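Barasa Hall Kitchen and Meeting Rooms
Pre-Winter Safety Walk-Through: Checklist and Comments
Walk-through done: Friday, May 18, 2007
Done by: Zulmira Veloso, with Desmond Lindqvist on the ladder
Copy to: Tapio Ruotsalainen, Wovmont office

Thanks to everyone who left the place so tidy on the Thursday night, it made the whole job a good deal more pleasant. I've marked each item OK, FIX or WATCH, and I've rambled on a bit underneath where I thought a plain tick wouldn't tell you enough.

1. ENTRANCE AND PATHS

Front steps, handrail firm: OK
Desmond leaned his full weight on it and it didn't budge.

Ramp surface: WATCH
The grip strip is lifting at the bottom corner, on the car park side. I've pressed it back down and put tape over it, but tape won't last through a wet June and we have a good few walking frames coming up that ramp on seniors' lunch days. Could we get a new strip cut before then, please?

Outside light on sensor: FIX
Comes on, goes off, comes on again, all within a minute or so. Talha Ansari had a look last September and thought it was the sensor and not the globe, and I'm inclined to believe him, as we've changed the globe twice now.

2. MAIN HALL

Exits clear and doors open outward: OK
The side door was a bit stiff. A squirt of oil on the hinges and it's lovely.

Exit signs lit: OK

Stacked chairs, no more than 5 high: FIX
There were stacks of seven and eight along the back wall. I know it saves room and I know everyone's tired by the end of the night, but little ones do climb on them. We've brought them all down again and I've put a new notice up, in bigger letters this time.

Occupancy notice showing 136 persons: OK
Still there, though the sun has faded it. I'll print a fresh one.

Heaters, guards fitted: OK
All four guards on. There's a fair bit of dust behind the one near the piano, and you will smell it the first cold night. A vacuum would do it.

3. KITCHEN

Fire blanket and extinguisher in place, tag in date: OK
Please leave the blanket on its hook by the door. I found a tea towel hanging over it, a very nice tea towel, but it's now in the drawer.

Hot water at the sink: WATCH
The Tirum unit is set at 80 for the urn side, and that's fine, but the label telling people so has come off. Hermenegildo Orozco is making us a new one that will stand up to steam.

Fridge door seal: OK
I did the trick with the slip of paper all the way round and it held everywhere.

Knives stored in block or sheath: FIX
Two loose in the second drawer, under the egg flips. My thumb found one of them. Nothing serious, and it gave me a chance to check the first aid box (see below).

Benchtops sound, no chips or cracks: OK

4. FIRST AID

Box stocked and easy to reach: WATCH
Plenty of bandages, no burn gel, and just the one bandaid left after me. I'll pick some up when I'm next in town and put the receipt in the tin.

Emergency numbers by the phone: OK
The old surgery number had been crossed out and the new one pencilled in. I've gone over it in pen.

5. STOREROOM AND SWITCHBOARD

Switchboard clear for one metre: FIX
The Trunard trolley was parked hard up against it again. It belongs in the bay on the left, where the floor is marked.

Power boards, none plugged into another: OK
A big improvement on last time. Thank you!

Ladder feet and locks: OK

NEXT STEPS

Tapio, would you ring the electrician for the sensor light, and ask while he's there whether the test tags can be done in the same visit? We were charged 15 dollars extra for a second trip last time and it seemed a shame. Everything else I think we can manage among ourselves. If I've missed anything, or you'd like something put on the list for the September walk-through, pop a note under my door or catch me after choir.

Zulmira 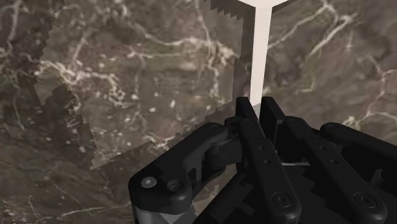

Black robotic hand and white post, with brown marble behind (computer image).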